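10 September 2020

**Flanagan mill workers back on shift after 30 day shutdown**

The Gandier hardwood mill in Flanagan started up again this morning, ending a stoppage that sent 81 people home last month. First logs went through before sunrise. Second shift is back in October, if orders hold.

The shutdown came after a fire in the drying shed. No one was hurt but the shed's wiring was ruined and the county wouldnt sign off until all of it was replaced. Parts came late. Then came late again.

"People were patient, more patient than I was," said plant manager Mirta Zapata. "Some took work over in Wustau and I figured we'd lose them. We lost four."

Still a backlog. Zapata put it at 700 orders, mostly cutting boards, shelving and glued-up panels for furniture shops. Oldest orders ship first. Customers who already got a refund have to reorder.

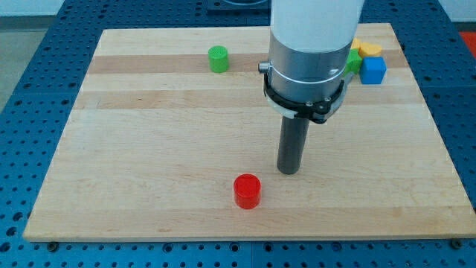 ## Road work on the mill side

Trucks heading for the mill should use the Braltar road untill the bridge crew is done. The short way past the school is closed to anything heavier than a pickup. Deputies will be writing tickets, warnings are over.

Residents on the Braltar side have complained about early noise. The mill says no deliveries before 6 a.m. and gave out a phone number for complaints, posted at the gate and at the town office.

## Also

Back pay for the first week of the shutdown goes out with the next check. Health coverage was not interupted. Workers with questions should see the front office, not thier shift lead.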